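滚筒洗衣机用了几年后有霉味，胶圈和内筒到底该怎么清洗？

首页 > 家居生活 > 家电保养 > 洗衣机
发布于2022年9月1日　浏览 2,000　收藏 43

阿澜在搬砖

家里的滚筒洗衣机是前开门的，白色，搬进来时房东就留在那儿，用到现在四年多。最近洗完的衣服晾干以后有一股闷味，毛巾最明显，T恤稍好一点。晾在阳台通风的地方也一样，所以我觉得问题出在机器上，不在晾晒。

已经做过的事情：

换过两种洗衣液，没有区别。
倒过半瓶白醋，空转了一次快洗，当天好一点，过了三天又回来了。
洗衣液盒抽出来冲过，里面有一层滑滑的东西，冲掉了。
用毛巾擦过内筒，毛巾上没什么颜色。

把门口那圈灰色胶圈翻开以后，下面的褶子里有黑点，用湿巾擦不掉，还夹着一小团头发和一枚回形针。不知道味道是不是从这里来的。

想问几件事。第一，胶圈上的黑点能不能用漂白水，会不会把胶圈弄脆。第二，网上说的“筒自洁”我这台面板上找不到，没有这个程序怎么办。第三，看到有人说必须请人上门拆筒，小区群里报价从两三百到五百都有，值不值得。第四，洗完以后门要一直开着吗？家里过道窄，门开着不太方便走路。

平时大多用30度洗，很少用高温。一周洗四五次，两个大人一个孩子。先谢谢各位。

Elsa Partanen　回答　获赞 66

我做过几年公寓的保洁管理，手上经过的滚筒机不少，大多数有味道的都不用拆。你说的情况，长期30度洗，洗完关门，胶圈褶子里有黑点，基本就是胶圈、洗衣液盒、排水过滤器这三处积了东西，再加上外筒内壁有一层皂垢。按下面的顺序做一遍，大约要花一个下午，中间很多时间是在等。

需要的东西：橡胶手套、旧牙刷两把、厨房纸、一个浅盘、两块旧抹布、家用含氯漂白水、洗衣机槽清洁剂。清洁剂我用的是Hilleo的粉剂，别的牌子也可以，买标明滚筒可用的。漂白水和白醋、洁厕灵绝对不能混用，你之前倒过白醋，先空转漂洗一次再开始。

一、断电，检查内筒

拔掉插头，把门开到最大，确认筒里没有留下袜子之类的小东西。用手把筒慢慢转一圈，摸一下内壁的小孔和凸起来的提升筋。提升筋和筒壁接缝的地方容易夹毛絮，用牙刷沿着缝刷。不锈钢内筒看上去发亮，不代表后面干净，所以你用毛巾擦不出颜色是正常的，脏的是内筒和外筒之间那一层，手伸不到，要靠第五步泡洗。

门上的玻璃也顺手擦掉。玻璃鼓出来的那一面，下半部分会贴着胶圈，一圈水垢常常就在贴合的位置，用湿抹布加一点洗洁精擦，再用干布收一遍。这里有水垢，时间长了门会关不严，有人以为是胶圈坏了，其实擦干净就好。
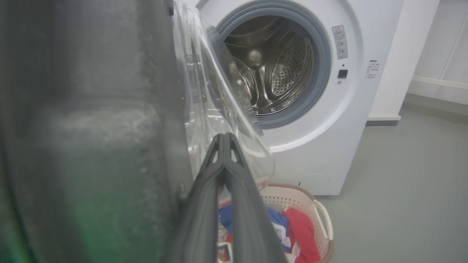
二、清洗门口的胶圈

从正上方开始，用手指把胶圈往外翻，一段一段看过去，最脏的在下方，水都往那里流。先把头发、纸屑、硬物拿出来。回形针这种东西一定要捡干净，进了排水泵会卡叶轮。

黑点是霉，湿巾确实擦不掉。漂白水按瓶身上写的比例兑水，不要用原液。厨房纸叠成长条，浸湿后塞进褶子里，让它贴住黑点，敷30分钟。时间不要随便加长，敷过夜对橡胶不好。期间开窗，孩子不要在旁边。

时间到了取下纸条，用牙刷顺着褶子刷，再用清水抹布擦三四遍，直到没有漂白水的味道。胶圈底部有几个小排水孔，用牙签轻轻通一下，别往里戳深。

颜色很深的黑点可能只会变淡。霉已经长进橡胶里面的，敷多少次都会留个影子，没有味道就可以不管。偶尔这样敷一次，我管过的机器没有出现过脆裂。真正伤胶圈的是钢丝球和刀片，别用。

三、洗衣液盒和盒子后面的槽

盒子抽出来，把柔顺剂那一格的小盖子也拆下来，热水泡一会儿再刷。很多人只洗盒子，不看盒子后面的空槽，槽顶有出水孔，那里最容易长黑的东西。用手机手电筒照着，牙刷朝上刷，最后用湿布包着手指擦一圈。

你说盒子里滑滑的，这是洗衣液放多了。三口之家平常的一筒，按瓶身标的量再减一点就够。

四、排水过滤器

多数滚筒机在正面右下角或左下角有一个小翻盖，里面是旋钮。有的机型在踢脚板后面，要先把踢脚板卸下来。浅盘放好，抹布垫在地上，有细软管的先用软管放水，没有的就把旋钮拧松一点点，让水慢慢流，满一盘倒一盘，不要一下子拧开。水流完再整个取出来冲洗，顺便看一眼里面的叶轮有没有缠头发。

装回去的时候要对正螺纹，拧到底。做完后第一次进水要蹲在旁边看一会儿有没有渗水。

五、空筒高温泡洗

没有“筒自洁”程序没关系。选棉织物，温度开到机器能开的最高一档，有90度选90度，只有60度就选60度。清洁剂按说明放进筒里或者盒里，不放衣服。热水进到一半左右按暂停，泡一小时再继续。有的机器暂停太久会自动排水，这种就不要停，连着洗两次。

洗完看胶圈里有没有冲出来的黑皮，有就擦掉，再空漂一次，直到没有为止。第一次做的话，漂两三次都正常。

六、以后怎么保持

每次洗完把胶圈下面那道褶子擦干，十几秒的事情。门不用整天敞着，你家过道窄，洗完开到最大晾一两个小时，之后虚掩留一条缝就行。洗衣液盒也拉出来一点。家里有小孩，门虚掩的时候要留意他不要往里钻，有童锁的打开童锁。

每个月用60度洗一次毛巾和床单，对机器也有好处。第五步两三个月做一次，过滤器一样。

请人拆洗的问题：上面全部做完，隔一周味道还在，再考虑。报价低的要问清楚是拆内筒还是只拆面板喷一下药水。拆过的机器，装回去以后配重块和弹簧要检查，让师傅当面跑一次脱水再付钱。

老陈修水电　回答　获赞 30

上面说得很全，补充两点。

排水管看一下。管子插进地漏太深，或者地漏没有防臭芯，下水道的味会顺着管子返到机器里，这种情况洗多少次筒都没用。判断方法很简单，机器两天不用，开门闻一下，如果是下水道那种臭味，不是霉味，就先查地漏。换一个带密封圈的防臭芯，几十块。我给客户装过Okine的洗衣机地漏芯，口径要先量好再买。

另外排水管不要直接躺在地上，中间要有一段抬高，具体高度看说明书，各家不太一样。抬高不够会一边进水一边排水。

拆洗我也做。四年的机器，一般不急着拆。

豆浆不加糖　回答　获赞 2

我家也是，直接倒小苏打，好像有用。后来搬家换了一台，就没再管了。

评论

阿澜在搬砖：按Elsa的步骤做了一遍。过滤器在踢脚板后面，找了半天，放出来三浅盘水，很臭，里面有一枚硬币和一只娃娃的鞋。胶圈黑点淡了大半，下面还有一小片。高温洗了两次，第一次冲出来不少黑皮。毛巾洗了一筒，正在晾，过几天再来说。

Elsa Partanen：剩下那一小片隔一周再敷一次，不要连着敷。毛巾如果还有味，把毛巾单独用60度洗，旧味道有时是留在毛巾里的。

阿澜在搬砖：好的。地漏也看了，没有防臭芯，已经下单。

米粒妈：请问波轮的能用同一种清洁剂吗？

Elsa Partanen：看包装，有的粉剂两种都能用，有的只写滚筒。波轮要把水位开到最高再泡，步骤不一样，建议另外发一帖。

阿澜在搬砖：回来更新。毛巾第一筒还有一点点味，单独60度洗过之后没有了。T恤正常。拆洗先不约了。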